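과자 보관 정리 기록: 상자와 봉지를 따로 다루기

지난번 글에서 조미료 선반을 다뤘고, 이번에는 과자 칸이다. 대상은 싱크대 맞은편 하부장의 서랍 한 칸. 깊이는 충분한데 높이가 애매해서 그동안 봉지를 눕혀 쌓아 두었고, 아래쪽에 깔린 것부터 눅눅해지거나 부서졌다. 5월 들어 실내 습도가 올라가기 시작했으니 그 전에 기준을 정해 두려고 한다.

먼저 포장 형태로 나눈다. 맛이나 제조사로 분류하면 보기에는 그럴듯하지만 서랍 안에서 공간이 맞지 않는다. 종이 상자는 쌓을 수 있고 면이 평평하다. 봉지는 질소 충전 때문에 부피가 크고 위에서 누르면 내용물이 깨진다. 이 둘을 같은 줄에 두면 상자 모서리가 봉지를 누르게 된다. 예전 배치의 문제가 이것이었다.

상자류는 서랍 안쪽에 세워서 넣는다. 제품명이 적힌 면이 위로 오게 하면 꺼내지 않고도 구분된다. 쿠키는 감자칩보다 하중에 강한 편이지만, 초콜릿이 들어간 제품은 온도를 따로 봐야 한다. 오븐 옆 칸은 사용 직후 온도가 꽤 오르므로 초콜릿칩 쿠키는 거기에 두지 않는다. 워커스 쿠키처럼 상자에 든 것은 개봉 후에도 상자를 버리지 않고 외피로 계속 쓴다. 모서리가 조금 닳은 상자라도 세워 두는 용도로는 지장이 없다. 완전히 찌그러져서 자립하지 않을 때만 교체한다.
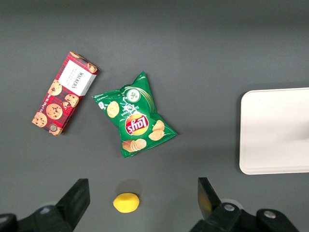 봉지류는 앞쪽이다. 레이즈 감자칩 같은 얇은 칩은 세로로 세우되 서로 밀착시키지 않는다. 봉지 상단의 접합부를 위로 향하게 두면 나중에 집게를 물리기도 편하다. 미개봉 상태에서는 별도 용기에 옮기지 않는다. 옮기는 순간 원래 포장의 차단 성능을 포기하는 셈이고, 플라스틱 밀폐 용기의 실제 기밀성은 뚜껑 패킹 상태에 따라 편차가 크다.

개봉한 봉지는 다음 순서로 닫는다. 안의 공기를 가볍게 뺀다. 입구를 3cm 폭으로 접는다. 같은 방향으로 한 번 더 접고 집게를 중앙에 물린다. 고무줄은 쓰지 않는다. 주름 사이로 틈이 생기고, 봉지가 미끄러지면서 빠지는 일이 잦았다. 집게는 Getano의 넓은 것을 쓴다. 날 길이가 긴 대신 손잡이가 위로 튀어나와서 서랍 높이에 여유가 없으면 걸린다. 우리 집 서랍에서는 봉지를 약간 기울여야 닫힌다. 다른 집에서는 미리 재 보는 편이 좋다.

칸막이는 Plimska 조절식을 썼다. 양 끝의 스프링으로 버티는 구조이고, 설치는 간단하지만 바닥에 먼지가 있으면 서랍을 세게 닫을 때 조금씩 밀린다. 바닥을 닦고 완전히 말린 다음 다시 끼웠더니 지금까지는 제자리에 있다. Brakeck 제품도 검토했으나 최소 폭이 서랍보다 넓어서 제외했다. 잘라 쓰는 방법이 있다고는 하는데 스프링이 들어간 쪽은 자를 수 없다.

제습제는 실리카겔 50g짜리를 서랍 뒤쪽 구석에 하나 넣었다. 서랍은 밀폐 공간이 아니어서 효과를 크게 기대하지는 않는다. 개봉한 쿠키 상자 안에는 김 포장에서 나온 작은 제습제를 같이 넣는다. 재사용한 것이라 흡습 용량이 얼마나 남았는지는 알 수 없다. 색이 변하는 타입이면 확인이 되지만 대부분은 그렇지 않다.

날짜 표시에 대해서는 Mahsa Nikzad 님이 댓글로 방법을 알려 주셨다. 개봉일을 포장에 직접 쓰지 말고 집게에 종이테이프를 붙여 적으라는 것인데, 해 보니 확실히 낫다. 감자칩 봉지 표면은 유성펜도 번지고, 구겨지면 글씨를 읽을 수 없다. 테이프는 봉지를 비울 때 떼면 된다. 종이 상자는 그냥 연필로 바닥면에 쓴다.

소비 순서는 개봉한 칩, 개봉한 쿠키, 미개봉 칩, 미개봉 쿠키로 정했다. 칩을 앞에 둔 이유는 눅눅해지는 속도 차이다. 눅눅해진 쿠키는 낮은 온도의 오븐에 6분 정도 돌린 뒤 식히면 어느 정도 돌아오지만, 양념이 묻은 칩은 양념이 먼저 탄다. 초콜릿칩이 박힌 쿠키는 꺼낸 직후에 초콜릿이 물러 있으니 겹쳐 놓지 말 것.

남은 과제는 높이가 맞지 않는 원통형 용기다. 눕히면 굴러다니고 세우면 서랍이 닫히지 않는다. 지금은 임시로 상부장에 올려 두었다. Amini 선반을 하나 더 달면 해결될 것 같은데 벽 쪽 나사 위치를 먼저 확인해야 한다. 다음 글은 그 작업이거나, 순서가 밀리면 차 보관 칸이 될 것이다.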